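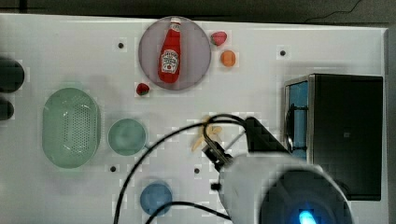

A red ketchup bottle on a plate, with strawberries alongside.

Skekurbridge's community lunch is coming back in November, and if the talk in the queue at the post office is anything to go by, there will be a good many people glad to hear it.

The lunch, which used to run in the old Methodist schoolroom until the boiler gave up the ghost last winter, has found itself a new home in the back hall at Mateos, the café on the corner of Drilard Street. Doors will open every Tuesday at noon, and there will be a hot main course, a pudding and as much tea as anyone can reasonably drink, all for £2. Children under school age eat free.

Maite Soler, who ran the kitchen at the schoolroom and will be doing the same at Mateos, told us she had missed it more than she expected to.

"You get used to the faces," she said. "I'd be in the supermarket of a Tuesday, dinner time, and I'd bump into one of my regulars by the tins, and we'd both stand there looking a bit lost. So we're very happy, all of us, and I've already been told in no uncertain terms that the cottage pie has to be on the first week."

Cottage pie it is, then, with a vegetable version for those who would like one, and apple crumble to follow.

The move has been helped along by a grant of £1000 from Drudus, the building supplies firm out on the bypass, and that has gone on a second-hand cooker, new pans and a proper set of plates. The hall seats 25 at a time, a little fewer than the schoolroom did, so there may be a short wait in the first few weeks while everyone finds out who is coming.

Candela Peñalver, who owns Mateos, said the hall had been standing idle on weekdays ever since the dance class moved to the leisure centre, and she was pleased to have some noise in it again.

There is no need to book. Anyone who would like a lift, or who has an hour to spare for the washing-up, can leave their name at the café counter. The side entrance has a ramp and the last puddings are served at 2.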